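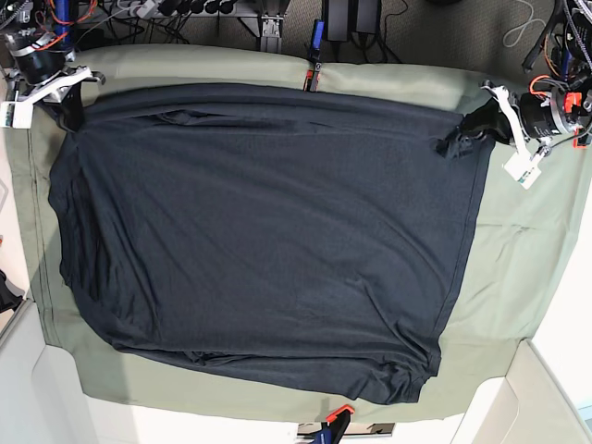
A black T-shirt on the green cloth at our folding table.

About Us

Wiseck is a wash-and-fold laundry in Washam. You bring us a bag of clothes you have been avoiding eye contact with, and you get it back clean, dry and folded into squares. We have two shops, one on Pullwood Street and one on Bellis Avenue, and a van that goes between them making a noise we have been told is the belt.

Most laundries will tell you about their machines. Ours are fine. They go around. We would like to talk about folding, a subject that has cleared more than one dinner table and that takes up most of our working day.

How we started

The Pullwood Street shop was a coin laundry for years before we took it over, and it came with a change machine that only took the kind of bill you didn't have. We kept the washers, replaced the dryers, and gave the change machine a decent burial. The plan was to run the place as a self-service laundry with a small drop-off counter in the corner, mostly for people with big comforters and bad backs.

Within a season the drop-off counter was doing all the business. We asked customers why, expecting to hear something about detergent. They told us they didn't mind washing and they could live with drying. Folding was where their marriages were being tested. One man had been dressing out of the same dryer-warm heap since he moved to town and referred to it as "the closet."

So we pulled out a row of washers and put in tables. Bellis Avenue opened later, in what used to be a shoe repair shop. On damp days it still smells a little of polish, and we have stopped fighting it.

The green cloth

Every folding table at Wiseck is covered with a sage-green cloth. Customers ask about it at the counter, so here is the whole story, such as it is.

We began with bare tabletops. Shirts slid around on them like eggs. Then we tried white sheets, which looked very professional until somebody brought in a load of white undershirts and we spent the afternoon patting the table to see which parts came off. Gray was good for whites and useless for everything a teenager owns. Navy swallowed socks whole. The green came off the clearance shelf, and we bought it with low expectations. Black shows up on it. White shows up on it. The only thing that disappears is other sage-green clothing, and the people who own that tend to own a lot of it, so we just fold those loads near the window.

The cloths get washed too, at closing time. They are the only laundry on the premises that never gets a ticket, and also the only laundry that has ever gone missing. We have a theory about a bedding order in August, and the customer in question has very nice taste in picnic blankets now.

A few words on the black T-shirt

If we had to pick one garment to represent our trade it would be the large black T-shirt. We handle more of them than anything else. Half of Washam appears to own seven and nothing more. We don't judge. It's a practical garment, it goes with itself, and from across a room it looks the same on the day you bought it as on the day it should have been retired.

Up close on a table it is another matter. A black knit shows lint, dryer fluff, pet hair and the ghost of every tissue ever left in a pocket. It also hides its own seams, so the person folding has to find the shoulders by feel. You spread it out, and it looks like a shirt at one end and a weather map at the other. The top gets a fold in it while you're busy with the bottom. You straighten the hem and a sleeve goes off and does something private.

Our method is the plain one. Lay the shirt out wide. Take it by the top corners and draw the fabric snug between them, enough to lift the slack out of the middle without stretching the neck. Smooth downward from there, toward the hem, and leave the hem for last, as it will only rumple again if you start with it. Then sides in, sleeves back, bottom up, and over once more. New staff usually want to smooth in every direction at once, which is how you polish a car.

We don't iron T-shirts unless you ask. A few soft wrinkles are the natural condition of knit cotton, and anyone who can tell the difference once the thing is on a human being is standing too close.

What we measured once

For a while we had an argument going about how wide a folded shirt should be. Pullwood Street folded wide and flat, Bellis Avenue folded narrow and tall, and customers who used both shops ended up with drawers that looked like a skyline. So we took a ruler to it. The Wiseck fold now comes out as long as a sheet of A4 paper, 297 millimeters, because the only straight thing in the back office was a box of A4 somebody had ordered by mistake. It doesn't fit our printer. It does fit a standard dresser drawer very nicely, and the paper has finally earned its keep as folding templates.

You can ask for something else. We'll roll your shirts for a suitcase, fold them in thirds so they stand up on edge, or stack them flat with the print showing so you can find the one you want without excavating. Put it on the ticket. Please don't put "just normal." We had a long meeting about "just normal" and there were two schools of thought.

What we do

Wash and fold by the bag. Clothes, towels, sheets, napkins. We sort by color and by common sense.

Fold only. Yes, people bring us clean laundry. They carry it in quickly and don't stay to chat. We are glad to have it and we will never mention it if we see you at the grocery store.

Comforters and blankets, anything that goes in the big machines. If you can't get it through our front door, it won't go in the big machines.

Table linens for the restaurants on Bellis Avenue. There are some heroic stains in that line of work, and we have a grudging respect for beet salad.

Team shirts and staff shirts, sorted by size, stacked in hundreds. A stack of 100 T-shirts is a fine thing to look at and a terrible thing to carry, so we bring those out to your car ourselves.

What we don't do

Dry cleaning. We send you up the street for that and they send us people with towels, and everybody seems happy.

Leather, fur, or anything with a battery in it.

Matching socks from different households. It has been requested.

Promises about stains. We'll try, and we'll tell you how it went. A lot of stains are older than their owners will admit, and the dryer at home has already had a go at them.

Fitted sheets, a statement

We fold them. They come back as rectangles, more or less, with the elastic tucked where you can't see it. Several customers have unfolded theirs at the counter to find out how it was done and then asked us to do it again. We're happy to show you, and it takes a few minutes, and you'll have forgotten by the time you get home. Everyone does. Two of our own people still turn around and face the wall while they do it.

Pockets

We check them. Coins go in an envelope pinned to your bag, receipts go in the same envelope, and paper of any other kind is returned unread, though usually we wouldn't be able to read it anyway. Lip balm that we catch is returned. Lip balm that we don't catch becomes part of the load, and you will hear from us.

Pens are the real enemy. Please look for pens.

How it works

Bring your laundry in any bag that closes. We weigh it, write a ticket, and ask how you'd like things folded. Drop off before 9 in the morning and it's ready by 5 that afternoon, except comforters, which dry on their own schedule and can't be reasoned with. Anything that comes in later is ready the following day.

If you're particular about detergent, bring your own or choose the unscented. If you're particular about your black T-shirts, and plenty of you are, say so, and we'll wash them inside out and cold and keep them well away from the towels.

Clothes we can't match to a ticket go on the shelf by the door at Pullwood Street. At the moment the shelf holds a child's raincoat, several single gloves, and a bowling shirt with a great deal of character. Come and claim it. It has been folded every time we dust.

Finding us

The Pullwood Street shop is next to the hardware store, with parking in back. Bellis Avenue has no parking, but there's a loading spot out front where you can stop long enough to hand over a bag and look apologetic. Both counters take cash and cards. Neither one takes the tokens from the old coin laundry, though people keep finding them in coat linings, and we do like to see them.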